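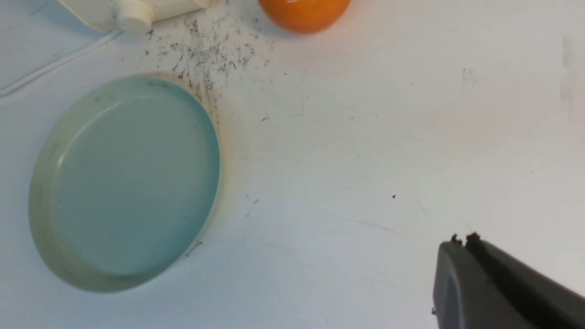 Kirdale College
School of Applied Science
Food Hygiene and Preservation, Level 4
Handout 3: Growth of Micro-organisms in Food

Module leader: Pilar Villalba
Laboratory teaching: Lama Yammine

Purpose of this handout

This handout accompanies the third and fourth lectures of the module. It should be read before the first laboratory class and brought to that class in printed form. Students who joined the course after September are asked to read Handouts 1 and 2 first, as the terms defined there are used without further explanation.

3.1 What is meant by growth

In ordinary speech, growth refers to an increase in size. In food microbiology the word nearly always refers to an increase in number. A bacterial cell enlarges, copies its genetic material and divides into two. Each of the two cells may then do the same. The time taken for a population to double is called the doubling time, or generation time, and it depends on the organism, the food and the conditions of storage.

Where a population doubles at a steady rate, the number present after n doublings is found by multiplying the starting number by two raised to the power n. A food containing 18 cells per gram would, after 8 doublings, contain 4,608 cells per gram. Students should work through this calculation by hand at least once. It is a common error in written work to multiply the starting number by the number of doublings, which gives 144 and understates the result very greatly.

3.2 The growth curve

When a small number of cells is placed in a fresh supply of nutrients, the population normally passes through four phases.

Lag phase. The cells adjust to their new surroundings. There is little or no increase in number, although the cells may be active internally. The length of this phase varies widely. Cells that have been chilled, dried or partly damaged by heat usually show a longer lag.

Exponential phase. The cells divide at a steady rate. When the logarithm of the number is plotted against time, this part of the curve is a straight line, and the doubling time may be read from its slope.

Stationary phase. Nutrients become scarce and waste products build up. New cells are formed at much the same rate as others die, and the total remains level.

Death phase. More cells die than are formed. The fall may be rapid or may extend over a long period. Some organisms form spores, which can survive for years in dry conditions.

Much of food preservation may be understood as an attempt to lengthen the lag phase or to reduce the slope of the exponential phase. Chilling does both. Cooking, by contrast, is intended to reduce the number of living cells at the outset.

3.3 Factors within the food

Water. Micro-organisms need water that is available to them. Water bound by salt or sugar is less available, and the term water activity is used to express this on a scale from zero to one. Pure water has a value of one. Most bacteria that spoil food require a value above 0.90, while many moulds will grow at lower values. This explains why a jar of jam may develop mould on its surface without showing any sign of bacterial spoilage.

Acidity. Most bacteria of concern in food grow best near neutral pH. A pH of 4.6 is widely used as a dividing line in the canning of food, as the spores of Clostridium botulinum do not germinate and grow below it. Yeasts and moulds tolerate more acid conditions.

Nutrients. Meat, milk and eggs provide nearly everything that bacteria require. Dry cereals do not become hazardous in the same way until water is added, and cooked rice held warm is a well-known source of illness caused by Bacillus cereus.

Structure. The shell of an egg, the skin of a fruit and the outer surface of a joint of meat all act as barriers. Mincing, slicing and peeling remove or break these barriers and spread surface organisms through the food.

3.4 Factors outside the food

Temperature is the most important of these. Most organisms that cause food-borne illness grow fastest at temperatures close to that of the human body. Growth slows considerably at refrigerator temperatures, but it does not always stop. Listeria monocytogenes can grow slowly at 4 degrees Celsius, and for this reason chilled foods with a long shelf life require particular care.

The gases surrounding the food also have an effect. Some organisms need oxygen, some are harmed by it and others grow with or without it. Packing in carbon dioxide or nitrogen delays many of the organisms that cause visible spoilage. Students should note the risk that follows: a product may look and smell acceptable while other organisms continue to grow.

3.5 Counting living cells

The standard method is the plate count. A weighed portion of food is mixed with a sterile liquid and diluted in steps, usually tenfold. A measured volume from each dilution is spread on agar or mixed with it, and the plates are incubated. Each colony is taken to have come from one cell or one small cluster of cells. Results are therefore given as colony-forming units (CFU) and should never be reported simply as "bacteria".

Only plates with a suitable number of colonies are used. For this module the accepted range is 30 to 300. Below 30, chance has too great an influence on the result. Above 300, colonies crowd together and cannot be told apart.

Worked calculation. A plate prepared from the 1 in 1,000 dilution carries 139 colonies. The volume plated was 0.1 ml. The count in the original sample is 139 divided by 0.1, multiplied by 1,000, giving 1,390,000 CFU per ml. This should be written as 1.4 x 10^6 CFU per ml. Results are given to two significant figures, and a student who obtains 2,948 from a calculation should report 2.9 x 10^3.

3.6 Conduct in the laboratory

Laboratory coats must be worn and fastened. Long hair must be tied back. Food and drink may not be brought into the room. Benches are to be wiped with disinfectant at the beginning and end of each class. Dishes are labelled on the base, as lids may be exchanged by mistake. They are incubated upside down so that moisture does not fall on the agar. Once incubated, dishes must remain closed, and colonies are to be counted through the base. Any spillage must be reported to Lama Yammine or to the technician, Amancay Valdebenito, at once.

3.7 Questions for private study

Explain why the plate count may give a lower figure than a direct count under the microscope.

A food contains 200 CFU per gram and the doubling time is 30 minutes. Calculate the count after three hours, assuming that there is no lag phase. State one reason why this assumption may be unsafe.

Describe how salting and drying resemble one another in their effect on micro-organisms.

Written answers should be left in the tray outside the module office by 4 pm on the day before the laboratory class. Requests for an extension should be addressed to Trinidad Núñez, student support.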